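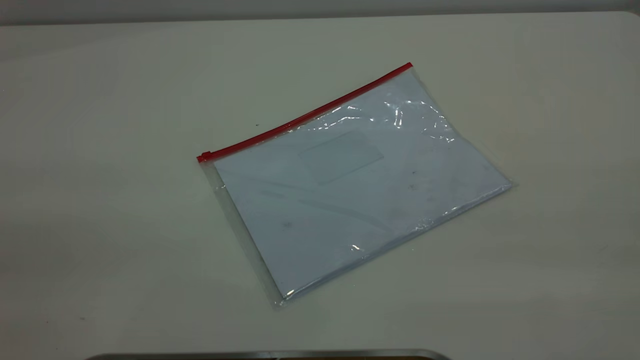 Build migration to Filville is 85 percent done, nightly jobs moved over last week. Kennedy module still on the old server -- 4 flaky tests, Wiroj Wattanapong on it. License dongles boxed for return; clear zipper pouch on the table is the kind we'll use for the loose ones. Need sign-off on 18 seats by March.

Print this page | E-mail this page

Projects > Sirkley > Progress

Spend on track. No new hires. Docs behind, will catch up teh week after release.
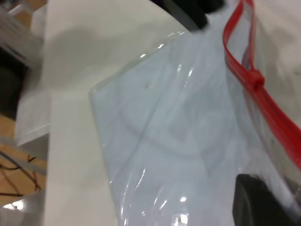 Clear bag, red zipper.

Lamduan Ruangrit, 26 September 2023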